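Share sheet missing "Send to Eltix" since the last update??

posted by mossgrown_pete
Phones and tablets > Apps > File sharing

Hi all, hoping someone has come across this. I use Eltix to send photos and the odd PDF from my phone to the laptop. Worked fine for ages. Updated the app in December and now the Eltix button has gone from the share menu, but only when I share out of the gallery. If I open the Eltix app itself and pick the file from there it sends no problem.

Have tried: restarting, clearing the cache, taking the app off and putting it back on. Permissions all look right to me. Phone is a Kwon 17, not rooted or anything, plenty of space left. Laptop end is fine, it still shows up as a paired device.

Sending one at a time from inside the app is no good, I've got 900 pictures to shift and it only lets you tick 30 in one go. Any ideas?

Ju-won Heo
Had the same on mine. It's the gallery not Eltix. The gallery keeps its own list of share targets and the update changed the app's internal name, so the old entry gets dropped and the new one isnt picked up. What worked for me:

Settings, Apps, Gallery, Storage. Clear cache AND clear defaults. Not clear data, you'll lose your album order.
Force stop the gallery.
Open Eltix once and leave it open.
Then go back to the gallery, share any picture, scroll right to the end of the row and press More. Eltix should be in the long list. Hold it down and choose Pin. 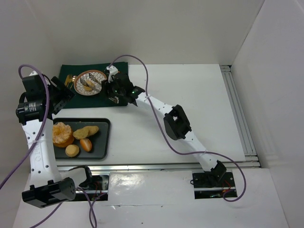

Page 84

If it isn't under More, check whether you've got a work profile switched on. With a work profile the gallery only lists apps from that side and Eltix installs on the personal one. Took me a whole evening to find that. Turn the profile off, do the steps again, turn it back on.

For the 900, don't do it by phone at all. Plug in with a cable, choose File transfer, copy the camera folder. Much quicker, and you keep the orignal dates, wich Eltix sometimes swaps for the date you sent them.

flatcap_dan
just use Flatus, eltix has been rubbish for years. Free and the button never goes missing

tealady_north
Flatus is fine for single photos but it shrinks them unless you turn that off, look under Quality. Also wont do PDFs on the free one, or didn't when I had it.

On the original problem, pinning worked on my tablet but the pin went again after a restart. I turned off battery saving for Eltix and it's stayed put so far. Deltaten support told me there's a fix coming for the gallery app, no date given.

mossgrown_pete
It was the work profile! Forgot I even had one. Button is back, pinned it. Doing the big lot by cable tonight, ta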